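Plidbridge Pier Casino

Plidbridge Pier Casino is a small seaside gaming hall at the landward end of the pier in Plidbridge, and I've been keeping this entry going for a while now, so forgive the odd aside (the old version was two lines long and got the pier wrong!).

Overview

The casino has 47 slot machines and nine gaming tables, spread over two floors. Roulette and blackjack are downstairs, where you come in, and poker is up the stairs past the cloakroom. It opens at noon and the tables close at 4 a.m., although in winter I've known the upstairs shut a good deal earlier than that. There's no dress code to speak of. I've been let in wearing wellies.

History

The building started life as a tea room and dance hall. A local firm, Drikunier, took on the lease and turned it into an amusement arcade, and the gaming licence came later, after a long argument with the council about opening hours. You can still see the sprung dance floor if you look down between the roulette tables – it's lovely, and it creaks.

Drikunier sold up to Šindelář, a family company that already ran a hall along the coast at Grolbridge. The two places share a membership card, so if you've joined one you can walk into the other.

The July flood

The one time the casino made the news outside the county was when a water pipe gave way above the slots on a busy July evening. Everyone was sent out on to the prom, some of them still holding their drinks, and no one was hurt. The ground floor stayed shut for some two months while the ceiling was redone. I rather miss the old one, which had painted gulls on it.

Food and drink

The bar does toasties until midnight, and tea and coffee are free if you're sitting at a table. Ask for the crab one in summer.
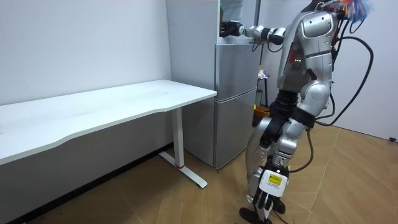
Getting there

The number 9 bus stops opposite the pier gates. Parking on the front is free after 6 p.m., but the spaces go quickly when there's a show on, so I usually leave the car by the station and walk down.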